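Funding > Current grants > Broltar > Progress reports > Spring

Hello again to everyone at Amlow! I promised a shorter report than last time and I've mostly kept to it, though there's a lot to tell about elastic, so get comfortable.

First, where we are. Broltar is still doing the thing you gave us the $2000 for, which is taking in donated scrubs and other pull-on pants and shorts, getting them clean and sound, and handing them out free to people starting jobs in care homes, kitchens and daycares. We had hoped to be fully moved into the new sorting room by March. We weren't, because the shelving came with the wrong brackets and went back (and came back, and went back again), but the room has been properly ours since April and it has made more difference than I thought a room could. There's a window. There are tables at a height where you can work for an afternoon without your back reminding you of it the whole way home.

The biggest change is in how we go over each garment. In the old place we'd give things a quick shake, hold them up, say "looks fine" and put them on the pile. Then people would take them home and find out at the start of a shift that the waist was shot. So now every single piece gets its waistband looked at before anything else, and only then do we bother with hems and pockets and stains.
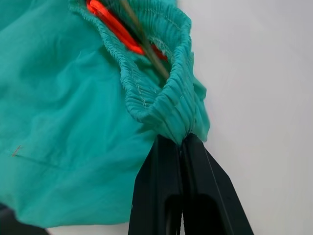
Waistbands are what we've learned the most about since I last wrote. I used to think elastic was either good or dead, and it's a lot fussier than that! What we want to see is an even gather, lots of small tight ridges the whole way along, with no flat stretches where the elastic has let go inside its casing. The teal fabric here is a nice one to learn on: the band is puckered up tight, and you can follow the faint pale line of topstitching right around the curve. When that line starts to wander or skip, we put the piece straight into the mending bin and don't argue with ourselves about it. The body of the fabric can be as creased as it likes. Creases come out.

The mending itself is going better than I feared. We spent part of the grant on a Navetti repair course for the group, given over one long Saturday, and came out of it able to open a casing, swap the elastic and close it up again without making the whole thing look homemade. My first few attempts were awful, I'll admit. I twisted the elastic twice and had to unpick the lot. Now I quite look forward to it, with the radio on and a mug well out of reach of the clean pile.

Elastic has turned into our main running cost, which I hadn't expected when I wrote the budget. Tymoshchuk have been very decent about letting us buy by the roll, and the wider stuff they suggested holds up much better in a hot wash than the narrow kind we started with. I've moved a bit of money from "printing" to "haberdashery" to cover it, and I hope that's all right with you. We weren't going to use all those leaflets anyway. If you'd like the revised sheet before the next payment, just say and I'll send it over.

Storage next. We now have 15 bins along the long wall, sorted by size first and by color after that, which took several tries to settle. Color first looked gorgeous and was no help at all to anyone who needed a medium. We've given out 300 garments since the grant began, and the sizes that go quickest are at the two ends of the range, so I've started asking donors for those in particular. Petite lengths are still like gold dust.

Folding has been the other talking point, more than you'd believe. The slippery lightweight fabrics don't stay where you put them, and a gathered waist makes one end of the bundle fatter than the other, so stacks lean and then slide. What works best so far is to lay the piece out flat on a white surface, smooth the body from the hem up, and leave the waistband until last. A white background helps with spotting marks too, especially on the greens and blues. You do have to watch the end of the band, which likes to roll under itself as in the next photo, and the cloth just beneath it will always pucker a little however much you smooth it. I've stopped fighting that part. 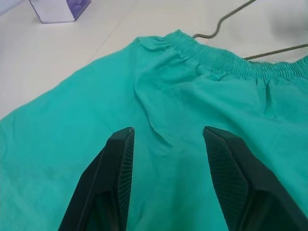 Navetti wrote back after seeing our notes and thought we should fold the waistband inward, so that the gathers sit in the middle of the bundle and the stack stays level. They also said we were pulling too hard when we smoothed, and that lightweight fabric does better if you lift it and let it drop a couple of times first. We tried both on Thursday. The lifting is a real improvement! I'm less sure about folding the band inward, as it hides the size label and we ended up opening bundles to check, which rather spoils the point. We may pin a paper tag to the outside and see how that goes.

A few things haven't gone to plan and I'd sooner you heard them from me. The evening pickup slot is barely used and I think 5 is too early for anyone coming off a day shift, so we'll shift it later over the summer. Drawstrings are piling up in a box and I have no system for them whatsoever. And the second washing machine still hasn't been bought, since the plumbing quote was a good deal higher than I'd allowed for. I'm getting another one.

The next report should reach you in July, with the revised budget sheet attached and, I hope, news of the washing machine. You're very welcome to drop by before then. Come in by the side door, the front one sticks.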